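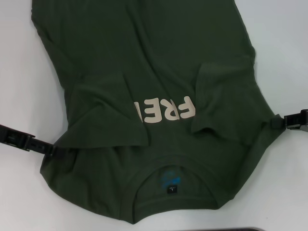

Folding cell, progress note to Lorena Valdebenito

Feb 10, 2018

Short one, we are mid-repair. Full costs come with the next claim.

Where we are
Cell is running again after the December stop. Both arms back on the table, new finger pads on both grippers. Sleeves-in step is fine on short sleeved T-shirts, dark ones included. Dark green was the worst for the old camera settings, Gediminas has redone the exposure and it now finds the shoulders. 239 folds logged since restart.

What was wrong
Left gripper closing late. We blamed the software for far too long. Doina took the wrist apart and found a worn cable, rubbing where it passes the second joint. Replaced, and re-routed with more slack. Right one checked at the same time, no wear but swapped anyway.

Upkeep now
– Table wiped and pads cleaned at start of shift
– Pads changed every 300 folds, we were leaving them till they slipped
– Zero both arms after any power cut, not just on Mondays morning as before
– Grip force written on the sheet by the door, initials please

Still open
Right arm pulls a bit hard at the shoulder and the sleeve flap can end up rumpled. Ermira wants to lower the force, Itsuki wants to slow the last part of the move. Trying force first, it is quicker to undo. Big prints are stiffer and sometimes spring back, no fix yet.

Money
Pads and cables came to 712 from the repairs line, Hettiarachchi invoice is in. Spare wrist from Brevia still on order, they have moved the date 2 times. If it slips again we will need to shift that spend to next quarter, can you say if thats allowed?

Doina Vidmar is the contact while I am at the Mollum site.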